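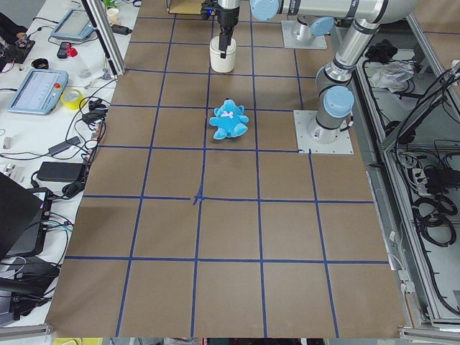 Bench notebook, October, Felthorpe room. House rules for the two-arm table, second go

I said I would write these up properly before the next long run, and the kettle is on, so I may as well do it now while it is all still in my head. Most of you know most of this already. Bear with me, and scribble in the margin if you think I have got something wrong, because the first version of these rules was much improved by people scribbling on it.

Two arms on one table means we have to think about the shared space first and everything else second. The manual for one arm tells you how far that arm can reach. It doesn't know there is a neighbour. So the rule from Funditdale stands here as well: before anything moves, whoever is running the session says out loud which arm is working and which one is parked, and somebody else in the room says it back. It felt a bit silly the first week (I went pink every time) and now I'd miss it.

Pendants. We have one for each arm and they both live on the white side table. They are the same light blue and very easily mixed up, so touch the one you mean and check the name on the screen before you press anything at all. Keep a clear path to the red stop button. That means no mugs, no notebooks and no elbows, and yes, I am including this notebook. Test the stop at the start of every session and write the result in the log with your initials, even when it works, which so far it always has.

Speed. While anyone is setting out objects, 100 mm/s is the most we allow, and I'd rather you went slower. Hands stay off the brown paper when an arm is live. If the teddy rolls over or a cup goes down in the wrong cell, stop, wait for the arm to settle, and only then reach in. I know how tempting it is to just nudge the bear. I have done it myself and I gave myself a talking to afterwards.

The grid. The blue tape is for us to read by eye and the arms know nothing of it. It was laid by hand and it isn't perfectly even, so please don't quote cell positions as if they were measurements. If you need a real figure, touch off with the gripper and take it from the pendant. There is a scruffy patch near the middle where the strips cross and overlap. I'd like that one lifted and laid again when the paper is next changed, and until then please don't use that crossing as a starting point for anything.

Objects. One to a cell, put down by hand, and entered in the log before the run. Soft things like the teddy go on their backs with the bow up, so that we all start from the same place. Grip force for the cups stays at 26 in our settings file. Please leave it there unless you have written down why you changed it and what you changed it back to!

Cables. This is my hobby horse and I am sorry. The ones draping over the left edge of the paper want to be tied back to the side table, well outside the reach of either arm. The power bricks need some air round them. The plastic bag in the enclosure on the right can go in the bin, and anything else that isn't wiring can come out of there too.

Logs. Run 297 is the last one under the old sheet. From the next one on, use the new sheet with the seven checks down the side, and if a check is skipped then write "skipped" and don't leave a blank. I spent most of an afternoon trying to work out what three blanks meant and I still couldn't tell you.

Still to do: labels for the pendants, a fresh roll of blue tape, and ask Kadrić whether the mounting plate bolts want checking monthly or more often. I have put monthly for now.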